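Prostau writes and checks working rules for home robots. We are a small firm in Gendulville, with 21 people across two floors of a former printworks, and we have one line of business: a maker or a care provider comes to us with a robot that will work in somebody's house, and we tell them whether the way it moves, reaches and stops follows a set of written rules. If no suitable rules exist for the job, we write them.

We don't build robots or sell parts for them. We take no commission from anyone who does.

## How we began

The firm was set up by Shiela Espiritu, who had spent most of her working life inspecting lifts and stairlifts. She was asked to look over the paperwork for a two-armed household machine and found that the pages on safe distances had been copied from a factory manual. They assumed a fence and a painted line on the floor. Houses have neither. They have rugs, doors left half open and chairs that are never in the same place twice.

Her notes on that job became the first version of what we now call the Household Practice Rules. They ran to five pages. The current version is a good deal longer, though we try to keep any one rule short enough to be read out over the phone.

## Working in simulation first

Most of our checking is done in simulated rooms before a machine goes near a real one. We keep a library of them, and clients may use any room in it for their own tests. The rooms are furnished, because an unfurnished room proves very little about a home.

We look at runs from the robot's own cameras as well as from fixed views. A plan drawing shows where the arms ought to be. The robot's view shows what it had to go on when it moved them, and the two can differ a lot, especially where the camera is mounted at an angle or carried on a wrist.

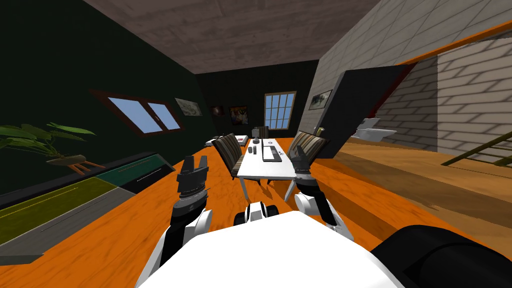 *Simulated room with table and chairs, robot's view, both arms reaching forward.*

Rooms like this one are used for the part of the rules we call Approach. Approach covers everything between the robot entering a room and the first time it touches anything. The main points are:

- The robot must have a current record of where the furniture is before either arm goes past the front of its body. A record kept from an earlier visit doesn't count.
- Chairs are treated as movable, always. A route that only works if a chair stays put is marked as a fail.
- An open door counts as an obstacle across the whole of its swing, and the space behind it counts as occupied until it has been checked.
- Two arms must not be stretched out on opposite sides of the same piece of furniture unless the task needs it and the task sheet says so.
- Bathrooms and toilets are closed to the robot unless the householder has opened them to it in writing. The setting goes back to closed when the robot is restarted.

The last rule causes the most discussion with clients. Some would like it to be a setting the robot remembers. We have kept it as it is.

## Rules for grippers

The second part of the rules is called Contact, and it deals with the last short stretch of a reach. In our experience this is where written guidance is thinnest. Makers tend to describe how hard a gripper can close and leave out how it should arrive.

Our rules ask for the following.

1. The fingers are opened to the width needed for the object before the final approach begins, and the width is logged.
2. If the object is partly hidden under or behind something else, the robot must log both items. It may not treat the one in front as background.
3. Anything with a thick or raised edge is given a clearance on each side of the edge, measured from the fingertip and not from the body of the gripper.
4. Where an item sits on another item, the robot must have a plan for both before it closes.
5. If the wrist camera loses sight of the object, the arm holds still. It may back out along the way it came. It may not go on by memory.

Rule 3 was rewritten after comments from Nyaga, one of the first care providers to adopt the rules in full. Its staff pointed out that the earlier wording could be met by a gripper whose body was well clear while its fingertips were touching. They were right, and the wording changed with the next issue. 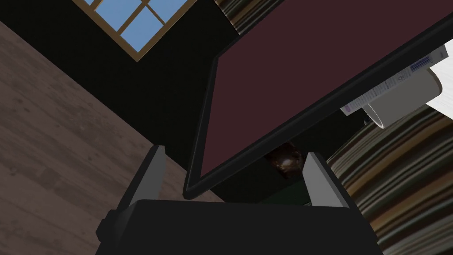 *Wrist view in simulation: gripper with fingers apart, close to the black edge of a maroon board.*

We go through reaches of this kind a step at a time. A reviewer stops the run, writes down which rule applies at that point and says whether the log supports it. A second reviewer does the same without seeing the first set of notes. If they disagree, the run is set aside and the rule itself is looked at, as two trained people reading it differently usually means it is badly written.

Clients sometimes ask why we don't score a run on whether the robot finished its task. It's a fair question, but it belongs to the maker. A run can end with the job done and still break three rules along the way, and a run where the robot stopped and did nothing can be a clean pass.

## What we hold on file

Our review library has 2,703 runs in it. Each is stored with the version of the rules that applied when it was checked, so an old result is never read against a newer rule by mistake. When a rule changes, we re-check 1,000 runs before the change is issued. Vallier, which keeps the library for us, draws the runs by lot, and our own reviewers have no say in which ones come up.

Simulated runs are labelled as simulated on every page of a report. We think this matters. A rendered floor has no loose board in it unless somebody put one there, and light in a rendered window doesn't change as the afternoon goes on. Passing in simulation earns a robot the right to be checked in a real room and nothing more. Clients may not quote a simulated pass in their advertising, and it's written into our contract.

We also keep the dull runs. A good part of any working day is an arm in between two jobs, and the rules apply then too. This part of the rules is called Idle and Return, and it is the one clients most often skip when they first read the document. 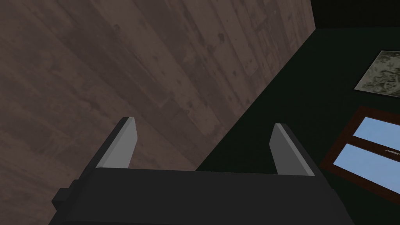 An empty gripper must be reported as empty, and the report has to come from a sensor or a camera check made after the last release. The arm then goes to its rest position by the slowest of its permitted speeds. It keeps its clearance from walls, windows and anything hung on a wall, exactly as it would if it were carrying something. Window catches and door handles are on the no-touch list by default -- a household can take them off, one at a time, if it wants the robot to open things.

If the camera view is tilted, as it nearly always is on a wrist, the log must give the angle. Reviewers used to work this out by eye from the lines of the floor and walls. It was slow and we got it wrong now and then, so the angle became a required entry.

## Who does the work

Nine of us are reviewers. They come from lift inspection, occupational therapy, joinery, nursing and software testing, and every one of them has spent time visiting homes where people need help with daily tasks. New reviewers sit beside an experienced one for their first three months and don't sign reports during that time.

Four people look after the simulated rooms. They add furniture, change floors, move doors and generally make the rooms harder than they were. Requests for a particular kind of room are welcome, and we are short of narrow kitchens at present.

The others handle reports, contracts, training and the telephone. Shiela still reads every new rule aloud at the Monday meeting before it is issued. If she has to stop for breath in the middle, it goes back to be shortened.

## Working with us

We take on makers, care providers, housing bodies and insurers. A first check normally covers one robot, one task and three rooms. You will get a written report that lists every rule tested, the result, and the place in the log where the reviewer found it. We don't give star ratings or overall marks.

The Household Practice Rules are free to read and copy. You may use them without hiring us, and many firms do. If you find a rule that can't be followed, or one that can be followed in a way that is plainly unsafe, please write and tell us which one -- the rule number and a short account of the room and the task are enough. Comments are read by a reviewer and answered by name.

Visits to the Gendulville office are by arrangement. The review room is on the upper floor and there is a lift, which Shiela inspects.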